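Two-Arm Bread Packing
Project report, Robotics Lab Course, Hemside College
Monday, July 30, 2018

1. Task

The goal of our project was to have two robot arms put bread rolls from a cutting board into a paper bag. One arm handles the bag and the other picks up the rolls. We chose bread because it is soft and no two rolls have the same shape, so a fixed grip position does not work well.

2. Setup

We took over the frame from the group that had the project until February. It is made of aluminum rails, and both arms are bolted to the front rail. We kept the patterned wallpaper and the patterned mat, so the vision part had to deal with a busy background from the start. The cutting board goes on the right and the bag on the left. The control program is called Zedham and was written by last year's class. We only changed the gripper part and the logging.

The cables took more time than expected. In our first layout the cable on the right arm caught on the edge of the board when the arm reached for the back row. We gave it a longer loop and lowered the top speed, and after that it stayed clear in most runs.

3. Recording

We recorded 300 runs by guiding the arms by hand. Each run ended when the last roll was in the bag or when the operator gave up. We moved the rolls between runs and sometimes left one or two in the bag at the start. Other items, such as a jar or a folded cloth, were put on the mat so that the arms would not learn to expect a clear table.

We threw out 17 runs. Most of these had a bag that fell over before the first pick. The rest had missing camera data from the left gripper - a loose plug, fixed in the second week.

4. Results

We tested the trained program on 30 new layouts. A roll alone at the front of the board was usually picked up on the first try. Rolls at the back were harder. When two of them touched, the gripper often closed on both and dropped one on the way to the bag.

The bag was the other weak point. If the opening folded inward, the right arm pushed the roll against the paper and stopped. We tried stiffer bags from Jollix and they stayed open better, but the handles got in the way more often.

5. Open points

The grip force is the same for every roll. We would like to set it per roll, using the motor current. The left arm also waits too long before it moves back from the bag, and we did not find out why. The logs and the changed gripper code are in the course folder under "bread2".

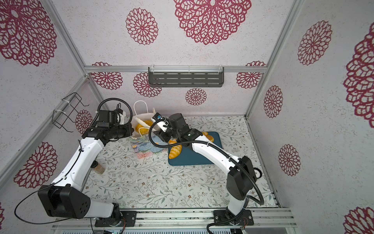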